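Femitz to reissue debut album from original tapes

Femitz will reissue their first album in April, transferred from the original two-inch multitrack tapes and remixed by Alois Aigner at Wallar, the studio where the band has worked since its second record.

The tapes were thought lost when the band's former label, Shaikh, gave up its storage unit. They were found last year in a run of mislabelled boxes, 18 reels in all, of which 16 could be played after baking. The remaining two had shed too much oxide along one edge. The parts they carried, mostly backing vocals and a second organ track, have been taken from a safety copy made at the time. 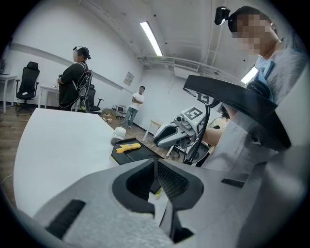

Aigner said the transfers were made at 15 inches per second on a machine realigned for each reel, as the tones recorded at the head of the tapes did not agree with one another. "The azimuth drifts from session to session," he said. "If you set it once and leave it, the cymbals go dull by the third song."

The new mix keeps the running order of the first pressing but restores the full ending of the closing track, which was faded early to fit the side. Total playing time is now just under 60 minutes, and the vinyl edition has been spread over 2 discs for that reason. A flat transfer of the old stereo master will be included with the download.

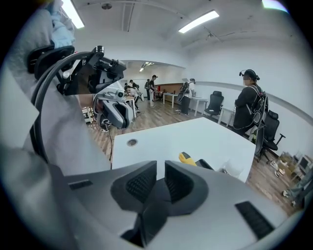

Words: Hedvika Vávra
Music news

No compression was applied to the mix bus, according to the notes supplied with the promo, and limiting on the digital version was kept to occasional peaks. The vinyl was cut separately at half speed. Test pressings were approved on Saturday after one side was rejected for a click near the run-out.

The band will play the album in full at a single show, with booking handled through Skedville. Doors are at 7pm and there is no support act.

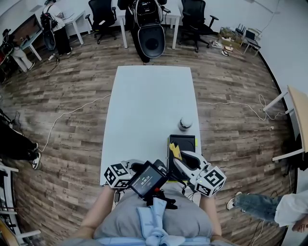

Femitz have also confirmed that the short spoken piece before the first song, missing from every edition since the original, is back in place. It was recorded at the end of a reel and runs for 14 seconds, the same figure as the white readout on the small screen at the left, 00:00:14. On the new edition it has its own index point, so that players set to shuffle will not attach it to the opening song.

Pre-orders for both formats open the week before release. A cassette version is not planned.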